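Home | Games | Sport | How It Works | Ask Us

How a golf handicap works

By the Stoltine Junior Desk
October 30, 2021
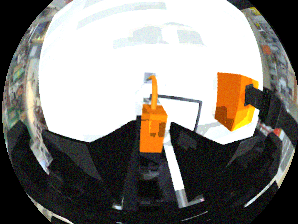 What is a handicap in golf?

A handicap is a number that shows how many extra shots a player is allowed. A beginner has a high number. An expert has a low number, or zero. The number is used to adjust scores so that players of different ability can compete in the same game.

Counting shots

In golf, every swing made at the ball counts as one shot, even if the swing misses. The player who takes the fewest shots wins. Each hole has a number called par. Par is the number of shots a very good player is expected to need. A short hole is usually par three. A long hole is usually par five. On a full course of 18 holes, the pars are added together to give the par for the course.

An example

At Strand, the first hole is 351 yards long and has a par of four. The second is 300 yards long and is also a par four. Two players complete the whole course. The first takes 82 shots and has a handicap of 6. The second takes 95 shots and has a handicap of 20. The handicap is taken away from the number of shots:

82 - 6 = 76
95 - 20 = 75

The second player wins by one shot. The score before the handicap is taken away is called the gross score. The score afterwards is called the net score.

Where the extra shots are used

In some games the extra shots are given out hole by hole. Every hole on the card has a second number, from 1 to 18, called the stroke index. Stroke index 1 is the first hole where an extra shot is given, and it is often one of the hardest. A player with a handicap of 6 gets one extra shot on each of the holes numbered 1 to 6. A player with a handicap of 20 gets one extra shot on every hole, and a second extra shot on the holes numbered 1 and 2.

How a player gets a handicap

The player finishes a number of rounds and hands in the scorecards. Each card must be signed by the player and by the person who kept the score, called the marker. The scores are then used to work out the number. If the player improves, the handicap goes down. If the scores get worse, it can go up again.

Course length

A course of 3439 yards with nine holes is long for a young player. Many clubs have forward tees, which are starting places closer to the hole. Par and stroke index may be different from these tees, so check the card before you start.

Words to know

Tee: the place where each hole begins.
Round: one complete game, usually 18 holes.
Marker: the person who writes down your score.

Sport | Next: What is a bunker? | Back to top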